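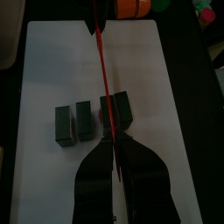
Mabli Gwilliam

I spent most of last week inside the mask tracker in Fukurar, our grasp pipeline, and the grasp planner got almost none of my time. The planner was fine. It takes an instance mask from the wrist camera, fits a rectangle, picks the short axis and asks for a closing width. Give it one mask per block and it returns a sane answer. Give it one mask for a touching pair and it returns an equally confident answer with the wrong width.

The segmenter gets the touching case right more often than I expected. The trouble is in the tracker that sits between it and the planner. The tracker matches masks from one frame to the next by overlap, and when two masks in the new frame both overlap one old mask, it keeps the larger and drops the other. That rule went in last May to suppress flicker, and Madhu Rastogi wrote a comment above it saying it should be removed before anyone put objects side by side. I had read that comment several times.

The replacement keeps both candidates alive for 7 frames and merges them only if their relative pose stays fixed and the depth edge between them never shows up. In practice the depth edge decides it. The pose test alone is useless on a static table, where everything has a fixed relative pose.

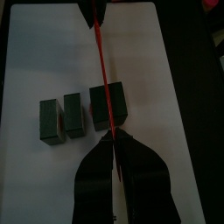 Splits turned out to be the other half of the bug, and they are harder to fix. A merge gives you a grasp that is too wide, which the width limit usually rejects. A split gives you two plausible narrow objects, and the planner will happily pick one. The largest green block directly above the finger opening is a good test: the thin red line passes over the left portion of it, and a color-based segmenter has every reason to cut the block there and call the left piece a separate object. Depth helps less than you would hope, since something that thin mostly vanishes in our depth filter. I now run a pass that joins two masks if the strip between them is narrow, nearly straight and continues past both masks on either end. A real gap between blocks doesn't continue past them, so it survives the pass.

Replay numbers, from Stireron logs with labels checked by Loretta Baptiste: wrong splits went from 43 to 2 on the same set. Merges improved too, but I changed the labels halfway through and don't trust the comparison. The extra pass costs less than the rectangle fit, so I stopped measuring it.

Two-arm work uses the same tracker with a fixed view added, and it brings its own version of the problem.
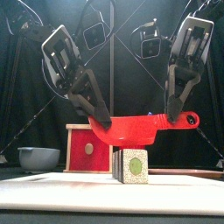 Both grippers on the red scoop, fixed view.

For a shared object the tracker has to report one instance with two contacts. The old code was built around one contact per instance, so the second arm's contact created a new object with the same pixels. The controllers then disagreed about which object frame to use, and the internal force estimate was nonsense. Contacts are now a list attached to the instance, and both controllers read the same object frame, published at 40 Hz.

The bowl end and the handle end still fit differently. A rectangle is a poor model of a scoop, and the fitted axis moves when a finger hides part of the rim. I have a branch that freezes the axis once both contacts are registered. Verna Kincaid thinks it should be filtered instead, and she may be right, but the filter needs a covariance and the segmenter doesn't give me one.

Still open: the strip pass has a hard-coded width in pixels, so it depends on camera height. It should be in millimeters. I'll change it when I merge the branch.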